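Esum House — Shared Workroom, Second Floor
Minutes of the Room and Equipment Meeting, February

Present: Pornthip Sriwong (chair), Nuanchan Kaewsai (minutes), Dwayne Yazzie, Kamol Boonyarit
Apologies: Waraporn Onsri
Start: 4:10 p.m.

1. Minutes of the previous meeting

Accepted with one correction. Item 5 should read "surge strip," singular. The second strip was withdrawn before the last meeting and is no longer on the equipment list.

2. Open actions

2.1 Window blind, east side. Cord replaced by Dwayne. Closed.

2.2 Labels for the network panel. Ports 1 to 12 are labeled at the panel end. The wall plates are not. Remains with Kamol.

2.3 Quote from Manninen for carpet cleaning. Received, $169 for the workroom alone. The hallway would be quoted separately. Pornthip asked whether the price includes moving furniture. It does not. Desks can stay in place but everything standing on the carpet has to be lifted, cables included. Accepted on that basis. Work to be done on a Sunday, date to be agreed with Manninen by Pornthip.

3. Computers on the floor

Dwayne reported that the fan in the tower by the window desk was running at high speed under light load. He removed the dust from the mesh and the noise dropped. He proposes raising every floor-standing computer off the carpet. Two options were looked at:

a) Clarnum rolling stand. Open bottom, adjustable width. Dwayne has measured one and it clears the desk frame.
b) A shelf under the desk. Needs screws into the desktop, and the lease on the desks does not allow drilling.

Option a) agreed. Nuanchan asked that the wheels have locks, as a moving tower pulls on its own cables. Dwayne to order.

Waraporn had sent a note asking that the side vents be kept clear of bags and coats. Agreed and added to the room rules.

4. Cable routing

Kamol went through the present state of the runs along the window wall. Network and power cross each other in several places and there is no slack at the computer end. Tracing one cable means lifting the others.

Agreed for all desks:

Power goes along the back wall, network along the desk frame.
Hook-and-loop straps only. Plastic ties are not to be used, including on power leads.
A label at both ends of each cable, using the desk number.
Leave enough slack for a tower to be pulled out to the front of the desk without unplugging.
Cables with no known use are unplugged at one end, tagged, and left for two weeks before removal.

There was some discussion of a floor cover for the walkway. Kamol prefers the low Zorkuline type with a split underside. Pornthip would like to see a sample on this carpet first — the last cover curled at the ends. Kamol to obtain a sample. No decision on purchase.

5. Equipment list

The list still shows item 2941 as stored in the hallway closet. It is in use in the workroom. Nuanchan to correct the entry.

6. Other business

Key to the closet: a second copy is needed. Pornthip to arrange.

Meeting closed 4:55 p.m. Next meeting at the same time next month.

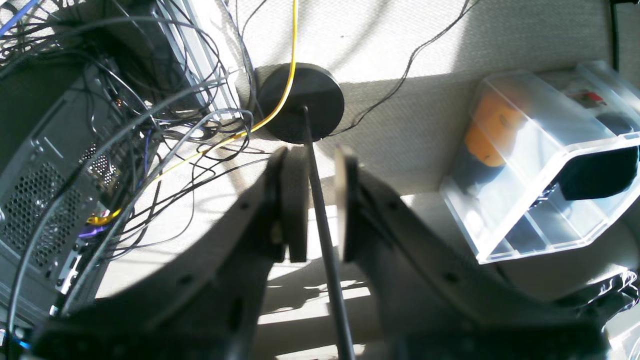 Attachment to items 3 and 4, window side. Preparation for the carpet cleaning begins at floor level, and the computer end should be done before anything further out is moved. The yellow cable runs past the round black disc and over the carpet toward the wiring near the tower, so it is to be labeled at both ends first. The thin black cable loops beneath the rim of the disc; free it there before lifting the disc by its rod. The yellow and purple connectors near the back of the tower are to be noted on the port sheet before they are unplugged. Action: Kamol and Dwayne.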